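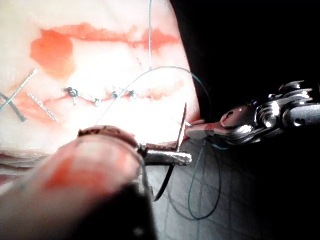

Support > Practice Supplies > Suture Pads > Ticket 441

Search tickets and guides... Go

Subject: Simulated blood staining the silicone pad
Opened: January 14, 2019
Status: Waiting on customer

Hello, and thank you for such a kind reply last time! I have the Sorell pad, the pale one, and I've been closing the same practice incision on it with teal thread. My knots are coming along nicely (the left one is a bit of a tangle, I know), but the red has smeared across the top of the pad and there's a pink tint along the cut as well. I wiped it with a damp cloth for 12 minutes and it only got paler. Is the pad ruined?

Reply from Sutcliffe Support, Nirnadby desk:
Not at all, and please don't scrub any harder! Snip out your knots first and pull the ends free, so you aren't rubbing color down into the cut. Then lay the pad flat in lukewarm water with a little dish soap for 29 minutes, rinse, and pat it dry. A faint pink may stay behind, and you can sew over it quite happily.

Customer update:
Soaked it 2 times now. The big smear is gone, hooray, but the cut is still a little rosy. Would the Plitorness cleaner be safe on silicone?

Reply: Let me check with the bench folks before you try it. Could you send us the batch code from the box?

We use cookies to keep you signed in. Accept | Settings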